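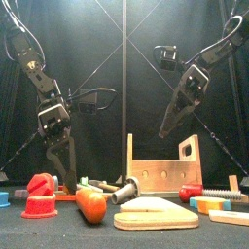 Toy tools and wooden pieces on a dark tabletop.

About Mendia

Mendia is a toy lending library and repair shop for families with children up to age 7. We have 204 member families and lend to 20 preschools and daycare homes in the county. Members borrow toys for up to four weeks, bring them back, and take out something else.

How we started

Noémi Dobos opened Mendia in the front half of a former shoe store on Grenine Street. She had taught preschool for years and kept seeing the same thing at the end of each school year — boxes of good toys with one broken wheel or a missing peg, headed for the dump. She asked two neighboring schools to give her the boxes and spent the summer sorting them at home.

Viktória Hajdu joined the following May. She trained as a cabinetmaker and set up the repair side of the shop. Before that, broken toys sat on a shelf until Noémi found someone to look at them. Viktória now runs the repair bench and teaches the evening repair class.

What we lend

Most of our collection is building sets, pretend food, play tools, puzzles, and ride-on toys. We also have a small shelf of board games for older brothers and sisters. We don't lend stuffed animals, bath toys, or anything with a button battery.

Sets go out in cloth bags with a card that lists the parts. Please check the card when you get home and again before you return the bag. If a piece is missing, tell us. There is no charge for a single lost piece, and they often show up later under a couch.

Membership

A family membership costs $90 a year and covers all the children in one household. You may have up to four items out at a time. Schools and daycare homes pay by the term, and the rate depends on the number of children enrolled. Grandparents can be added to a family card at no cost.

Repairs

You don't need to be a member to use the repair bench. Bring the toy in, along with any broken parts you still have, and we'll tell you what the repair will cost before we start. Wooden toys are usually ready within two weeks. Painted pieces take longer, as the new finish has to cure before we hand them back.

We can't repair electronic toys, and we don't work on car seats, cribs, or high chairs.

Donations

We take clean toys in working order, and wooden toys in any condition. Nearly all of our wooden collection came from donations. Please don't leave bags outside the door when we are closed — the awning leaks.

Visiting us

The entrance is on Grenine Street, beside the bakery. Strollers can be left inside by the coat hooks. Street parking is free for the first hour, and there is a bike rack across the road.

Page updated 10/20/26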